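Furnel Laundry Set — README

Version of October 5, 2025
Maintained by Rodica Dobre and Shoaib Siddiqui

What is in it

The set covers one household job: getting clothes to a front-loading washing machine and dealing with them there. It holds 1848 clips, each with a short text note. Drying, ironing and folding are not included — those are in the Manville set, which has its own README.

Folders

baskets/ — carriers with nothing in them
loads/ — carriers with clothes in them
machine/ — doors, drums and front panels
notes/ — one plain text file per clip

Carriers

Any open container used to bring washing to the machine is called a carrier in the notes. We dropped the words "hamper" and "bin" in May, after Kiri Whitelaw found the same item under three names. The weave, the rim and the colour go in the note when they can be made out. Strong light is common near the machine and can make off-white look yellow or grey, so colour words for pale carriers should be read loosely.

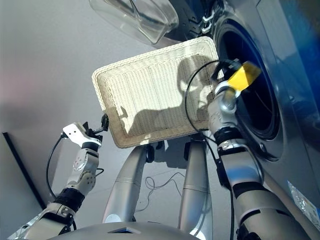
Fig. 1. Woven carrier with a rolled rim, held up at the washing machine.

Loads

Clothes are noted by main colour and by how they lie: folded, bunched or spread. The type of garment is given only if a collar, sleeve or waistband is clear, otherwise the note says "garment". Dougal Moffat checked 300 of the load notes against the clips and corrected the colours, mostly navy marked as black.

Items hanging over the rim are marked "over edge". Door position is noted as open, part open or shut. 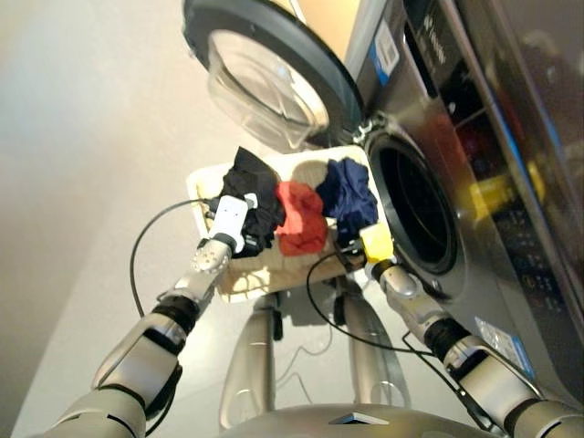
Fig. 2. Black, red-orange and navy garments on a shallow carrier, door open.

Known problems

Dark clothes inside a dark drum are hard to tell apart. Notes for 400 clips give the drum contents as "unknown" and we have left them that way.

Stickers and labels on the machines were not transcribed.

The older notes use "tray" and "basket" without much care. Search for both.

Corrections

Send the clip name and the new wording to Alasdair Tosh. Please don't edit the files in notes/ directly — they are rebuilt from the master sheet and your change will be lost.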